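I'd been in the Ultach lab for two minutes before I asked the question everyone asks: why does it keep missing? The arm had gone for the same flat shape again and again, and I was getting quite tense on its behalf.

The team at Starnau weren't bothered in the least. Missing is what they're after, or at least some of it is. Their method, called Sokden, lets the robot learn from its own bad grabs as well as its good ones, using only what it sees from a small camera at the wrist. No overhead view, no map of the table – just two fingers and whatever lies past them.
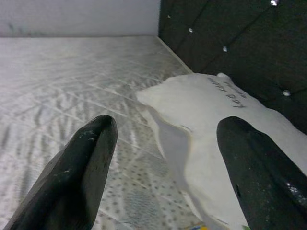
Fingers open, with a large white shape ahead: the view from the robot's wrist.

Flat things are horrible to pick up, as anyone who's chased a coin round a counter will know! The robot has to find an edge and judge how high it sits, and pale on pale makes that harder. With the older method it needed 139 practice tries before it could be trusted with a new shape. With Sokden it needed five. I made them say that twice.

There are catches, of course. Shiny things still confuse it, and so far they've only tried it on two arms, both the same make. A bigger trial starts in May, and I've asked if I can come back and watch.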